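Filed under: Money & the News, Local Stuff, Rants (the happy kind)

Search this blog Go

**The best thing I read in April was a newspaper story about milk**

I have complained on this blog plenty of times about how the news covers prices. One anchor says everything is terrible, the next one says everything is fine, and I'm standing in the dairy aisle with my phone out trying to work out which of them has been to a store lately. So let me be fair and spend a whole post cheering, because the Drondell Courier did something wonderful and I haven't shut up about it since.

They priced groceries. That's the whole story! A reporter named Beryl Sugden took the same shopping list to stores in Drondell, Alton and Sedgwick, paid for everything, and printed the receipts. There were 61 items on the list, and they were things people buy: store-brand milk, the big bag of rice, canned tomatoes, dish soap, diapers in two sizes. The paper ran the full table across a double page with no panel of experts yelling over it.

I read it at the counter standing up. Then I sat down and read it again with a pen.

What got me was how little she told me what to think. There's a short piece at the top explaining how she picked the list (she asked readers to mail in old receipts and got 248 of them, which I love) and how she handled sale prices, and then she gets out of the way. If an item was out of stock she said so and left the box blank. If a package had gotten smaller at the same price she put the ounces next to it. I have watched entire hours of cable coverage on inflation that never once mentioned an ounce.

And the numbers don't fit anybody's speech! Eggs were cheaper in Sedgwick than I'd have guessed and coffee was awful everywhere. Alton beat us on produce and lost on nearly everything in a box. My brother-in-law, who gets his economics from the radio, went hunting for the line that proved his side and came back grumpy. I went hunting for the line that proved mine and didn't do any better.

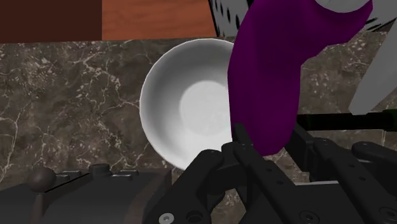
White bowl, dark marble, a lot of purple.

Now, I know how small this is. A weekly paper with a staff you could fit in a minivan is not going to settle the national argument about the economy. The national argument isn't much use to me on grocery day, though. When a senator says wages are up or a columnist says we're all going broke, they're talking about an average of millions of people, and I am one person with a cart. The Courier told me what it costs to live where I live. I can check it. I DID check it, on the rice and the dish soap, and she had both of them to the penny.

I also want to say something about the letters page the following week, because it was the liveliest I've seen in years and hardly anyone was rude. One man in Alton wanted to know why she left out pet food. A woman wrote a long, terrific letter about driving to Drurkham for the discount store and whether the gas eats up what she saves (she thinks it does in winter). The manager of one of the stores wrote in to explain his bread prices. He explained them pretty well! I've never seen a store manager do that on television, probably since television never asked him.

Compare that with the usual comments under a national story on prices, where by the second reply somebody is being called a communist or a crook. Put the actual price of bread in front of people and they'll talk about bread. I find that so cheering.

The Courier says it will run the list again in the fall with the same items and the same stores, and Sugden has asked for ideas on what to add. I've already sent mine in: pet food (the Alton man is right), cold medicine, and a birthday cake mix with a tub of frosting. If you live anywhere in the county, please send her yours, and save your receipts. And if you've been reading the paper for free over somebody's shoulder at the diner, as I did for two years, go buy a subscription. I finally did. It came with a fridge magnet.

More on the water bill next time. I have found the old rate sheets.

Print this post | E-mail this to a friend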